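**February, sim notebook, kitchen tasks / grasp planner**

Picking up where Imad left off. The croissant job in the Jangate kitchen still stalls before the approach: arm comes up over the counter, hand goes to pregrasp, planner thinks for a while and returns nothing. No error, no warning, exit code zero. Very polite failure.

Ran 200 resets overnight with the seed list from Raghda H. The planner gave up on 43 of them, all with the same empty trajectory. I had blamed the IK solver in writing, in this very notebook, so I owe it an apology.

Things I tried before lunch:

- Loosened the joint limit margin on the wrist. No change.
- Swapped the hand collision model from convex hulls to capsules. Faster, same stalls.
- Turned off plate collision altogether. Stalls gone, and the hand now goes through the china like a ghost. Reverted.

So it's the plate. Or what the planner believes is the plate.
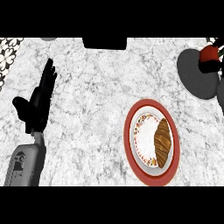

Dumped the planning world at the moment of the stall and compared it with the render state. Perception had merged the red charger and the white plate into one object (fair enough, they're stacked), then fitted a single box around the lot, pastry included. The croissant was therefore inside an obstacle, and every grasp on it counted as a collision. The planner was right to refuse. I'd refuse too.

The merge comes from the clustering step in Vollov. Jad raised the distance threshold in January so the coaster would stop flickering in and out of existence, and it did stop. Commit 372, message: "small cleanup."

Fix, for now:

1. Threshold back to the old value, coaster flicker handled by a short temporal filter.
2. Segment labels win over distance, so food never gets merged with dishware.
3. Plates use their mesh for collision. Costs us some planning time. Median went to 315 ms, which Georges will notice.

Reran the failing seeds only. 43 out of 43 now return a path. I haven't looked at whether the paths are any good; one has the elbow doing something a physical therapist would bill for.

Open:

- Full rerun on the other seeds (start it before going home, and check the disk this time)
- Thumb preshape is still hardcoded, marked TODO, initials mine
- Ask Raghda M. if Hakim reads the old merged box anywhere. I suspect the logger does
- Tell Jad. Nicely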